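Get Involved > Open Calls

Call for households: kitchen towel wash diary
November | Posted by Isla Strachan

Tratwood is looking for 65 households in and near Drarnum to keep a wash diary for their kitchen towels this winter. We want to know how people launder the small stuff at home: what goes in with what, how hot the water is, how it gets dried, and when a towel is finally moved to the rag pile. Most care labels are written as if everyone washes the same way. We don't think they do, and we would like to have it on paper before we write our next household laundry guide.

You do not need to know anything about textiles. You need to do laundry at home or at a laundromat, and be willing to write down what you did.

What you would be doing

When you join, we give you a set of plain cotton kitchen towels. You use them the way you would use your own. Dry dishes with them, wipe the counter, hang them on the oven door. Each time one goes through the wash, you fill in a line in the diary. A line takes a minute or so. There is space for the wash setting, the detergent, what else was in the load, and how the towel was dried. There is also a box for notes, and we read the notes.

The diary runs for three months. At the end you bring the towels back to us along with the diary, and we check them for shrinkage, thinning and loss of absorbency. You may keep the towels afterward if you want them. Tell us at the return visit or they will go into our reference collection.

Please don't change your habits for our benefit. If you normally wash towels with jeans, wash ours with jeans. If you use bleach, use bleach and write it down. If a towel gets burned on a burner or chewed by a dog, we still want it back, as much of it as you have.

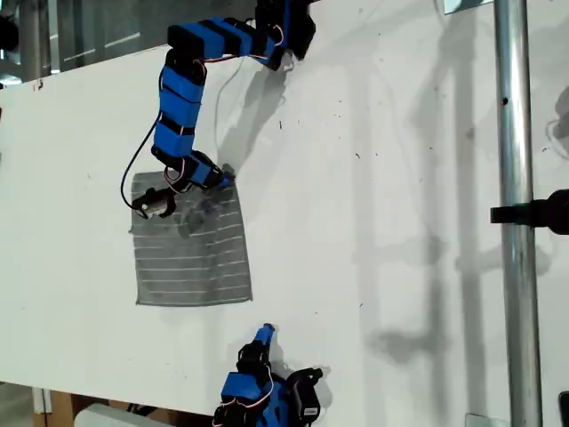
Do I have to use a particular detergent?

Use whatever you already buy. Write the name of it in the front of the diary, and add a note if you switch partway through. Homemade soap is fine too, and so is no detergent, if that is how you do it.

Who can take part

You can take part if you are 18 or older, live within the Drarnum bus area or can get to us on your own, and expect to be at the same address through the end of the diary. One person per household signs up, but anyone in the home can fill in the diary. We ask that the entries be readable.

We are short on a few kinds of households and would be glad to hear from them:

- people who use a laundromat or a shared laundry room
- people who wash by hand, all or part of the time
- people who line dry through the winter
- people who live alone and do small loads
- homes with well water

We can't take households where anyone works for a detergent maker or a washing machine maker. We also can't take home bakeries or day cares where the kitchen towels are used for the business, as the wear is too different. Nghĩa Phùng is putting together a separate call for small food businesses, and if you leave your name we will pass it along.

What you get

Each household that returns its diary and towels is paid $106. Payment is by check or by a grocery card, your choice, and is made at the return visit. If you have to stop early, bring back what you have and we will pay for the months you finished. Bus fare for the visits is covered separately. Keep your tickets.

Everyone who takes part will also get a copy of the guide when it comes out. We can send you the results for your own towels on request. These are short and fairly dry, a page of measurements with a few lines of comment.

How the visits work

You come to us twice. The first visit is to sign the form, collect the towels and go over the diary. It takes half an hour, longer if you have a lot of questions. We will ask what kind of washer you have, so if you know the model, write it down before you come. A phone photo of the control panel is even better, because the names of the settings are different on every machine.

The second visit is to bring everything back. Please wash and dry the towels as usual before you return them, and don't iron them unless you have been ironing them all along. Put them in a paper bag and not a plastic one, in case they are still a little damp.

Visits are at our workroom on the Triệu side of the old market building, up one flight. There is an elevator at the back. Evening visits run until 8:00 p.m. for people who can't come during the day. If you can't manage the stairs or the trip, call and we will work something out.

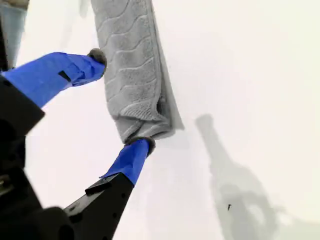 Sang Dương, replying to last winter's notice about pillowcases, said the hardest part was remembering to write things down at the machine, and that it went better once the diary was tied to the detergent bottle with a piece of string. By the second month it was a habit, Sang wrote, and the only gap was a week when a relative was visiting and did all the wash.

We have taken the string idea and punched a hole in the corner of the new diaries. Gaps are fine. If someone else did the wash and you don't know the settings, write "don't know" and the month. A blank we can understand is more useful to us than a guess.

A few things people get stuck on

Water temperature. Write the name of the setting as it appears on your machine (cold, warm, tap cold, eco and so on). Don't try to measure the water. If you wash by hand, write whether the water felt cool, warm or too hot to keep your hands in.

Load size. Small, medium or full is enough.

Fabric softener and dryer sheets. Please write these down every time, even if you always use them. Softener is one of the main things that makes a towel stop soaking up water, and we need to know which washes had it. 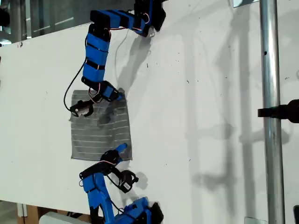 Soaking. If you leave towels in a bucket or the sink overnight, count the soak as part of the wash and note what was in the water. Vinegar, baking soda and oxygen bleach all have their own check box. Anything else goes in the notes.

Stains. You don't have to treat them. If you do, say what the stain was and what you used. Turmeric, beet and grease are the ones we get asked about the most, and we would like to have more to go on.

Drying. Tumble dry settings are like wash settings, so copy the name from the dial. For line drying, write indoors or outdoors. Towels hung over a radiator have their own box this year.

Your information

Your name and address stay with the sign-up form, which is kept in our office. The diary carries a household code only. We may quote from the notes in the guide, without your name, and you can tell us on the form if you would rather not be quoted. You can drop out at any time and you don't have to say why.

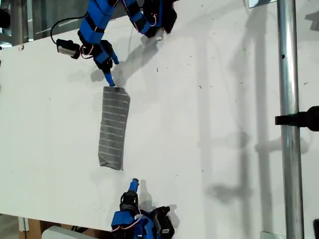

How to sign up

Leave your name and a phone number with the front desk at Tratwood, or fill in the card at the Plaltitier laundromat, where there is a box next to the change machine. Orhun Oral will call you back to ask a few questions and set a time for the first visit. If you prefer to be called in the evening, write that on the card.

We will close the list when it is full. After that, names go on a waiting list in case someone moves or changes their mind, which does happen in the first couple of weeks. Sign-up cards are available in English, Vietnamese and Turkish. If you need the diary in large print, tell Orhun on the phone and it will be ready when you come in.

Households who kept the pillowcase diary are welcome to apply again.

Related

Reading a care label
Pillowcase diary: what people wrote
Call for small food businesses (opening soon)
Mending table, winter hours
How to donate worn linens to the reference collection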